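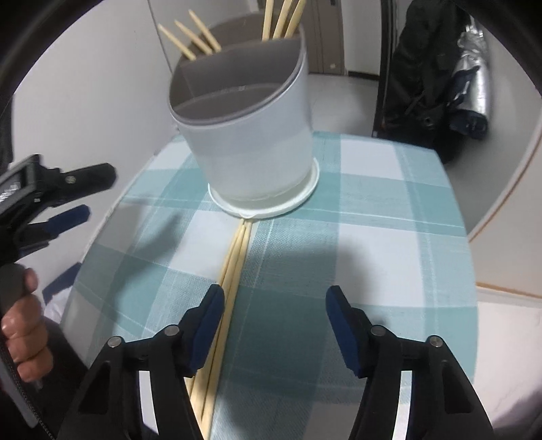
I love a small-town festival, and I'll drive a long way for one. Last May I drove 61 miles to Harnthorpe for the spring fair, which has been going in one form or another since 1892, and I came home a little grumpy. So let me get this off my chest: please, festival people, turn down the main stage!

I get why it happens. Somebody wants a big night, they book a band with a truckload of speakers, and suddenly the whole green is pointed at one spot. Meanwhile the fiddle players over by the Pelletier Hall steps (my favorite part, every single year) might as well be miming. I stood maybe ten feet from Lorne Lavoie, who has played that corner since I was in college, and I caught every third note.

My friend Trevor Ellwood thinks I'm being a crank. He says the stage brings in the younger crowd, and he points to the 687 tickets sold for the evening show. Fine, that's a good number and I'm glad for them. But the fair was free to wander for most of its life, and people came for the wandering! You'd hear a choir, follow your nose to the fried dough, get stuck watching a man carve a duck for half an hour. You can't do that when you're shouting "WHAT?" at your own sister.

Here's what I'd do. Keep the band, start it at 7 p.m., and leave the afternoon to the little acts. Give them 2 quiet corners with some benches and a bit of shade. Print their names in the program, too, in type a person can read without borrowing glasses.

I'll be back next spring either way, because the pie tent alone is worth the gas. But if Lorne's on at three, I'd really like to hear him.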